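Home News Kitchens Interviews Contact

What stays on the counter
Jul 7, 2023

The owner of Clinen, a small kitchen-organizing firm in Kirkstead, starts every job with the countertop. "People want to talk about cabinets," she says. "I ask what they used this morning."

Her rule is that daily things stay out and the rest goes in a drawer. Kettle and knives nearly always make the cut. She likes the kettle base near the back with its cord behind something heavy.

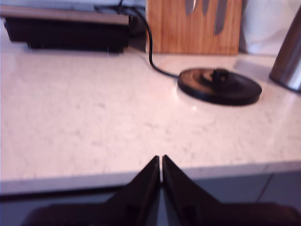 Kettle base and knife block on the pale counter.

She charges by the visit and did 113 of them in the year to June. Most take about 60 minutes. Salt and pepper, she says, belong together on a board. "You wipe under one thing, and you're done."

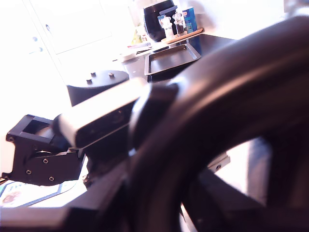
Baking trays are harder. Few clients have a slot tall enough to stand them up, so they drift back out. "I don't fight it," she says. "If you bake twice a week, leave the tray where it is." Paper is what she is strict about. Magazines and mail get one spot, and she clears it before she leaves.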